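In praise of the boring bits

I have a grumble, and it has been building since January, so you're all going to get it in one go.

Every time somebody shows me a new result in robot learning from human demonstrations, the slide says something like "we collected 1000 demonstrations and removed the low quality ones". Then we whizz on to the architecture, which gets six slides and an animation. I always want to stick my hand up at the back and ask what was in the ones you removed. Sometimes I do. The answer is usually a bit vague – people were slow, the gripper wasn't doing anything, there was a lot of dead time at the start. Fair enough. But I've come round to thinking the dead time is some of the best stuff in the pile, and that we're far too keen to bin it.

We've been working this way ourselves on Orno, our tabletop tidying project. A person holds a gripper in each hand, there's a camera on each one and another up at head height, and they just get on with the job. Later we try to teach a policy from what the cameras saw. It's lovely, cheap and fast compared with steering a pair of arms about (I did my share of that as a student and my shoulders remember it). And because a human being is doing it, you get all the human habits thrown in: the hovering, the waiting, the one hand that hangs back while the other gets busy.
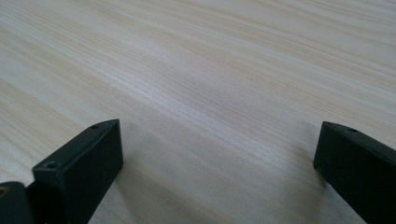
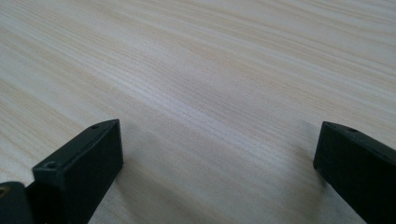
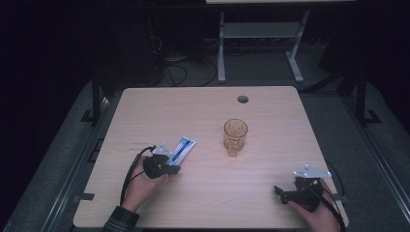
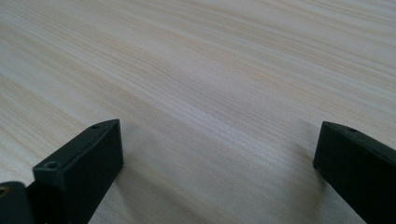 Bimanual Handling Group, Humosham Robotics Laboratory

Most of what a gripper camera sees is table. I mean it! Go through a session one view at a time and you'll meet pale wood grain again and again, with two black fingers poking up at the bottom and a big gap between them. From the wrist there's no toothpaste-ish tube and no glass in those moments, only stripes. You need the head view to know that the left gripper has got hold of a tube while the right one is sitting open, and that the amber glass is standing there in the middle of the table.

Now, the usual trimming script looks at a view like that and says: gripper open, nothing between the fingers, not much changing, chuck it. Min-kyu Yang wrote ours, and it's a very good script, and it does precisely what I asked it to do, so I can't blame him. It cut our sessions down beautifully. We had 400 of them for the Jimgate set of tasks and after trimming they looked like a highlights reel, all grasps and placements, bang bang bang.

The policy we trained on that was a menace. It had never seen an open gripper with nothing to do, so it assumed there must always be something to do. If one hand was working, the other went hunting. It would close on bare wood. It would drift across and get in the way of its partner. Kevser Yüksel described it as working with a toddler who's had orange squash, and she was the one standing next to the stop button, so I'll take her word for it.

So we put the waiting back in. We didn't put in all of it, mind you. I-seul Son went through and kept 175 stretches where one hand was idle and the other was busy, and we added those to the training mix with no other changes. The hunting calmed down a great deal. I'm being careful with my words, as we tested on 2 tables in one building and I wouldn't bet my bicycle on it holding up in your kitchen. But the difference was plain to everyone who watched, including Wenceslao Toledo, who had told me over lunch that it would make no difference at all and has been quite gracious since.

I know the counter-argument, and it's a decent one. Idle data is cheap to get and there's masses of it. If you leave it all in, the policy learns that the safest thing to do in life is nothing, and you end up with an expensive pair of arms staring at a table. We've had that too! Early Orno did it for weeks. Woo-jin So thinks the right fix is to weight things cleverly during training and leave the data alone, and he may well be right, he normally is about that sort of thing. My worry is that clever weighting gets decided by whoever is tired and near a deadline, and then it never turns up in the paper.

There's a second point that bothers me more. When you look at bare wood from the wrist, you can't tell whether that's a hand waiting its turn or a hand whose owner has lost the plot. Two stills of the same tabletop can look so alike that I have to check which one I'm on. All the meaning is in the other cameras and in what comes before and after. If we sort each view on its own (which nearly everyone does, it's much simpler) we're throwing away things we haven't understood. I'd like us to judge a session with all its cameras side by side, even if it takes twice as long and needs more biscuits.

And then there's the reporting. I'd be happy with one small table in every paper: how much you recorded, how much you cut, what rule you cut it by, and what happened when you left it in. It's an afternoon's work. Ji, the labelling tool we use, already keeps a record of everything it drops, so we've got no excuse, and our next write-up will have that table in it whether or not it makes us look good. If a reviewer asks us to take it out to save space I shall be extremely polite and take out one of the architecture diagrams.

If you've run a similar test and found the opposite, do write to me. I'd especially like to hear from anyone working with pouring or folding, where I suspect the waiting hand matters even more, and where we haven't so much as started.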